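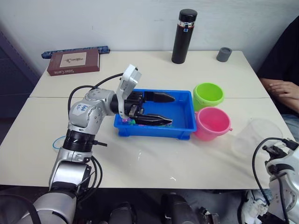 **VISIT REPORTS**

The spring study visit to the Destcombe paper mill took place in March. Members met at the Jurkutthorpe gatehouse at 9:30 a.m. and were received by Ashok Mittal, head of production, who led the party through the works and remained with it until mid-afternoon.

The mill stands on the east bank of the river and has made paper on the same site since the owners gave up flax spinning. It employs 158 people on three shifts. Its main output is uncoated book paper, sold in reels and in sheets, with a smaller trade in envelope stock.

The tour began in the pulp store. Bales arrive by rail from the Brakov yard and are held under cover before being broken down with water. Mr. Mittal explained that the mill now takes in more recovered fiber than it did under the previous management, and that cleaning this fiber is the most costly stage of the work.

Members then walked the length of the paper machine, which is 366 feet long. Hearing protection was issued at the door. The wet end had been slowed for a change of felt, and the party was able to watch the crew thread the new sheet through the press section. Questions were put about steam use. The company has fitted new hoods over the dryers, supplied by Awasthi, and expects to publish its first full year of energy figures in January.

Lunch was served in the canteen. In the afternoon the party visited the finishing hall and the sample room, where 75 grades are kept in drawers going back to the first catalog.

Members wishing to borrow the sample book presented by the mill should apply to the library desk. Loans are limited to 3 weeks.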